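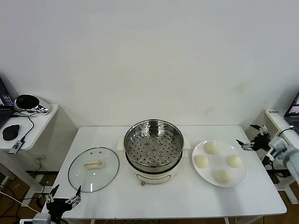
The steaming table at Kashindye: glass lid, cooking pot with the steamer basket, and four buns on their plate.

Visit to the Kashindye training hall, March

I went to Kashindye because our own workshop will start with two-armed robots later this year, and I was asked to learn which rules other people use and which of them they really follow. In my experience these are two different lists. My host was Kanini Tanui, who is responsible for the working rules in the hall. She gave me almost the whole morning, and I thank her for that.

Before the hall there is a short talk in a small meeting room. Visitors sign a paper, put their bags in a locker and take off scarves and anything on a string around the neck. I had my glasses on a string, so it went into the locker too. The talk is the same for a guest of one hour and for a new worker. Only the test after it is different.

The rule book was my main interest. It is called the Mullar book, after the first room where it was used, and it has 80 rules. Kanini told me that an older version had 200 and that people signed it without reading. They made it shorter by throwing out every rule which no one could check by looking. For example, "work with care" is gone. "Sleeves above the wrist when you place objects" stayed, as it can be seen from the door.

I copied some of the rules for the kitchen tasks, with permission:

Rule 14. The operator and the person who lays the table are never the same person during one session.
Rule 15. Nobody reaches over the table while the arms are enabled. To move a bun, you stop the arms first.
Rule 22. A glass lid is put flat on the table, never standing against another object.
Rule 23. The pot handles point left and right at the start.
Rule 31. Food on the table is for the task and is not eaten afterwards.
Rule 47. If you are not sure, say "stop". You do not have to explain before the others have stopped.

The table I watched longest was the one with the steamed buns. It is a plain white table at a plain wall, with the computers on side desks, so the work surface has only what belongs to the task. I liked this very much. In our workshop the laptop always ends on the same table as the work, and then the coffee comes too. The hands are black, with slender fingers, and against the white table you see well where they are, also from some distance.

The task itself is simple to say: buns from the plate into the steamer basket, then the lid on. Kanini said the lid is the part where rules matter more than skill. A glass lid with a thin metal edge can slide, and people want to catch it. Rule 19 says you let it fall. For new staff this is the hardest one, and they practise it with a lid made of soft plastic.

I asked whether the pot is heated. In the hall at Kashindye, training is done cold. Heat is a separate permission with its own page, and water in the pot needs a second person who has the stop button in the hand and does nothing else. I found this strict – but when I thought about our own plans I could not name a good reason against it.

After each session there is a written note. The form comes from a small program called Drulix, and it has only a few fields: who operated, who laid the table, what was stopped and by whom. The last note I saw had the number 677. A stop is not counted against anybody. Kanini showed me a note where a trainee had stopped the arms for a cable that he thought was too near to the wrist. It was not too near. The note says "correct stop", and I was told that this is the normal wording.

Not everything convinced me. The rule for cables says they must be "kept clear", and this does not pass their own test of looking from the door. How clear is clear? Kanini agreed and said a distance will come in the next version. Also the book exists only in English, and two of the trainees I spoke with had made their own translations on paper. I would prefer an official one, as I know how easily I make a mistake myself between "should" and "must".

At the end there was tea with people from Stosix, who look after the arms. They check the stop buttons every morning before the first session, which takes them 20 minutes, and they do not give the hall free until it is written down. I asked what happens if they are late. Then the session is late, they said.

For our workshop I have brought home rules 14, 15 and 47, the separate side desks, and the form. I have asked for the page about heat as well, and Kanini will send it when the new version is ready.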